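A Morning at the Honance Robotics Lab
Posted March 20, 2021 by the editor
14 comments | 52 shares

I had been looking forward to the Honance visit since December, when the invitations went out, and I'm pleased to say it was worth the long bus ride (and the very small sandwich at the other end). The group works on teaching robots to do ordinary laboratory chores, and their current project, Ovis, is all about test tubes, pipettes and the fiddly business of moving small things about without a spill.

The method is easier to grasp than I'd feared. A person does the job first by steering the two arms, everything is recorded, and a program called Nouri learns from the recordings. They have 3,684 of these so far, of which 1,619 are of tube handling alone, and our guide told us cheerfully that the first 300 were so clumsy they'd very nearly thrown them away. They kept them in the end, and the program did a little better for having seen a few mistakes put right. I found that rather comforting!

We were then let in to stand by the bench, coats buttoned and elbows in. I don't know why I had expected everything to be enormous. It is a plain black worktop with a pipette hanging from the blue bar of its stand, a clear rack in front with a couple of turquoise-capped tubes in it, and a black gripper on either side. The one on the right had business with a tall glass test tube, about half full of something yellow-orange, and I'm afraid I held my breath.

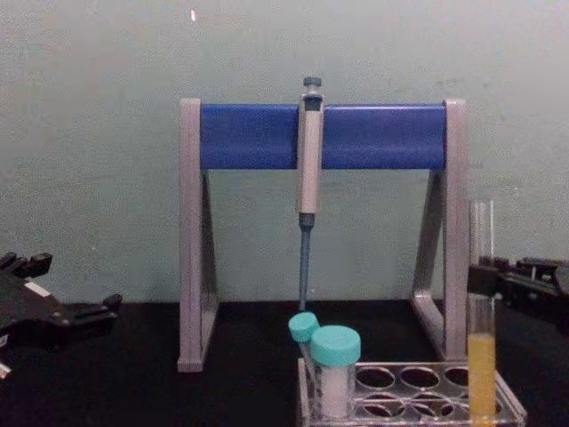 What they have found so far

The result they are proudest of concerns glass. Clear tubes are hard for a camera to make out, and the older system, Promer, would often close its fingers in slightly the wrong place. Nouri looks for the level of the liquid as well as the rim, and in their trials, 1,526 of them, it made far fewer bad grasps. Empty tubes are still a nuisance, as you might guess, and so is anything with a shiny bench behind it.

Afterwards there was tea, and a good long chat about whether any of this would ever wash up the glassware. Not yet, we were told, though they're hoping to try screw caps next. Visits can be booked through the Honance front desk, and do wear flat shoes, for there are a great many stairs.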